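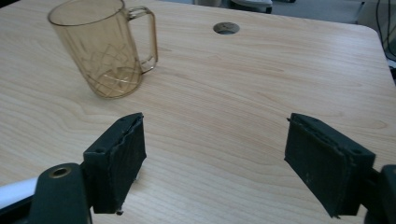

A translucent amber plastic mug on a light-colored wooden tabletop.

Broltham tenants' group questions Stekura's "no-cost" water meter swap

BROLTHAM - The Broltham Tenants' Association said Friday it will not endorse Stekura's plan to replace water meters in 69 apartments until the company puts its promises in writing.

Stekura, which took over billing at the Stestine Court buildings in March, has told residents the new meters will be free and will lower most bills. The association has asked two times for the numbers behind that claim. It has received a brochure.

"Free is a nice word, but the draft lease rider has a monthly service fee in it, and I'd like someone to explain how both can be true," said Edgardo Macapagal, who chairs the association. "Maybe bills will go down. We have seen nothing that shows it."

The rider lists the fee as "variable" and gives no upper limit. It also lets Stekura estimate usage when a meter can't be read, with no rule on how long estimates may continue. Some five households say they have already been billed on estimates this spring, and two of them are disputing the charges.

The association is asking for a cap on the fee, a copy of the test results for the meter model, and a paper bill for anyone who wants one. It is also telling members to write down their current meter reading before signing anything - and to keep their old bills.

Stekura has offered an information session. The association will attend, though the last one ended before questions were taken.

Residents can pick up a copy of the rider, with the association's notes, at the Stestine Court laundry room.

Media contact: Edgardo Macapagal, Broltham Tenants' Association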